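I finally made it to the open day at the Dinach textile mill, after putting it off since March. We were let in at 9 and I stayed until they practically swept me out the door. The weaving hall is LOUD (take the earplugs, they're in a bucket by the stairs) and smells of machine oil and warm cotton, and I loved it.

They run 387 people through on an open day, in small groups, and ours got Fiona Imrie as a guide. She started on the looms at sixteen and can tell from the sound when a thread has gone. I asked which pattern sells best and she said waves, always waves, every spring the stores want waves.

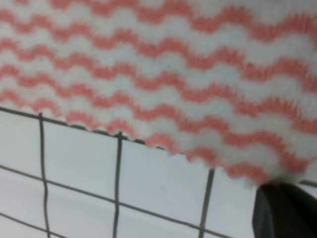
Henryk Kaczmarczyk: Did they still have the dye house open? When I went it was roped off and I was so disappointed.

Yes, Henryk, they did! You go in by the side door now, past the boiler. The vats hold 3,000 liters each and the floor slopes toward a drain, so wear decent shoes. I got a splash of something blue on my sock and I'm keeping it.

After that came the finishing room, where the cloth gets washed and pressed, and then lunch.
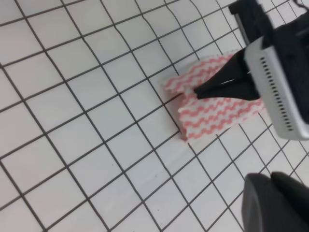 Lunch was pea soup and rye bread in the canteen, and I sat with a couple from Pletari who'd come over on the early bus just for the seconds sale. Good plan, too. Dish towels were going for next to nothing, and I came home with far too many (my sister is getting some whether she wants them or not). The line was long but it moved. Bring cash, the card reader gave up before noon.
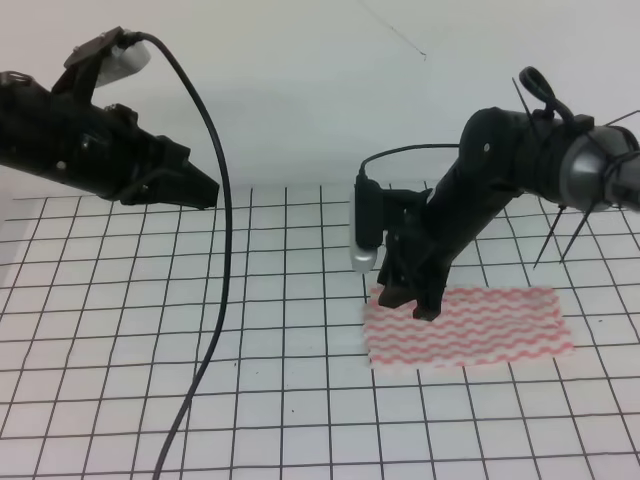

Pink and white wavy-striped cloth, Dinach open day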